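Workshop Tips: When a Bench Arm Drops What It's Holding

One Wednesday our left arm let go of a plate halfway to the dish rack. No error on the screen and no warning sound. The gripper opened, the plate hit the bench, and the arm went on to the rack as if it still had it. Shirin Golestani traced the fault to a cable that had been rubbing at the wrist. What follows is how we check ours now.

Turn the power off before you touch anything. Stopping the program is not the same thing. A paused arm can still move, and an arm that loses power can sag, so hold the forearm up with one hand while you flip the switch.

Look at the cable next. Run your fingers along the whole loop from the wrist back to the base and feel for flat spots or splits. Ours was worn through at a spot you couldn't see from the front. The replacement came from Prendden and took 10 minutes to fit.

Leave slack. A cable that looks neat with the arm folded may be stretched tight when the arm reaches the back of the bench. Move the arm by hand, power off, to its farthest point before you tie anything down.
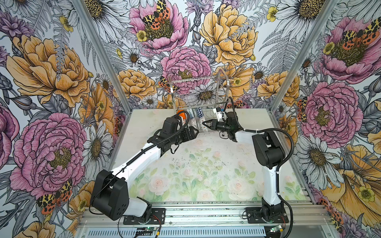
If you run two arms over one rack, test them one at a time after any repair. Park the other one well out of the way. Start at the slowest speed and use a plastic cup until you trust the grip again.

Brush the bench off before restarting. Chips from a broken plate get into gripper fingers and scratch clear plastic.

Write down the fault, even if it clears by itself. Ours had slipped 2 times in January and we put it down to a greasy plate.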